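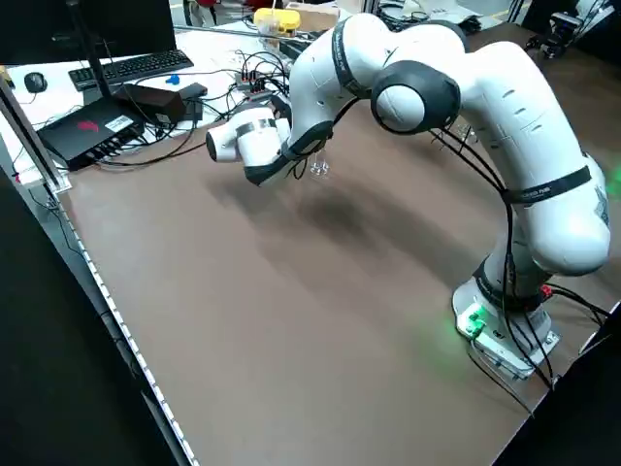
Plandby Place Names: data card

Contents
The set holds 3679 place names from parish registers and field maps, one name per row, in UTF-8 CSV. Each row has 6 columns: id, name, variant, parish, source, year. Empty cells mean the source gave nothing.

Spelling
Names are kept as written. Modern forms go in the variant column — never in name.

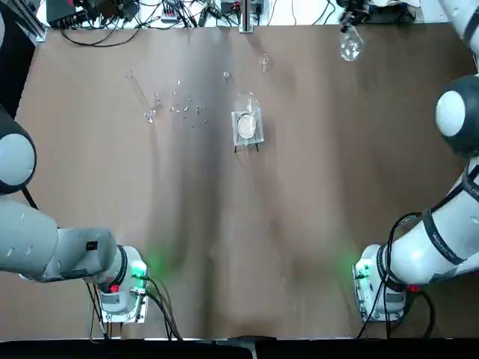

Where a register gives two spellings for the same field, both are kept under one id and the earlier comes first. Rows from the Terkura maps have no year.

Maintainers
Jihad Qaisi (registers), Kirsten Eskildsen (maps). Last changed 4 Apr 2025.
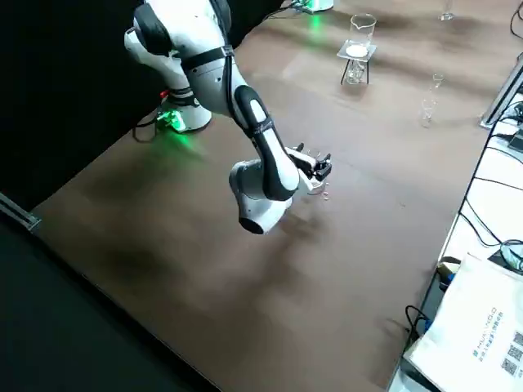 Why do some ids skip?
Merged rows give up their old id, and it is not used again.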